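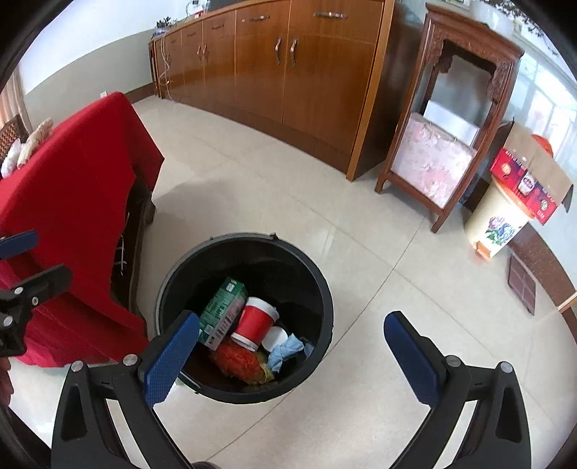 A carton, a cylindrical container and crumpled plastic in a round black bin beside the table.

The Last Ten Minutes of the Meal

At Holldale, a residential community of 678 apartments, the shared dining rooms are booked most evenings of the week. Each booking ends with the same task, and the residents' handbook gives it a page of its own: the clearing of the table.

The page was rewritten in March, after the building's waste contractor, Filtow, reported that recyclable cartons were reaching the general bins in large numbers. The earlier text asked residents to "leave the room tidy." The new text sets out an order of work. Food is removed first, then packaging, then cloth items. Bins are brought to the table and stay there until the surface is clear.

Packaging receives the most attention. Cartons are to be flattened where possible. Containers made of more than one material go in the general bin unless the parts separate by hand. Thin plastic bags, which clog the sorting line, are collected separately and tied. 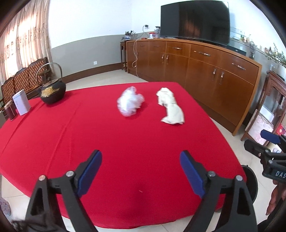

A plastic bag and a twisted length of cloth lie on the red tablecloth.

Cloth items are handled last. Napkins and towels left among the packaging are easily thrown out with it, and Holldale replaced 200 of them last year. Residents are now asked to shake out each piece over the table and place it in the linen hamper by the door. The tablecloth itself is brushed toward the center, lifted by its corners and emptied before it is folded.

The Weverero wing, where the rooms are largest, adopted the procedure first. The Shakya wing will follow on Friday, with printed cards in all 6 of its dining rooms.

Contact the editorial office | All rights reserved | Back to top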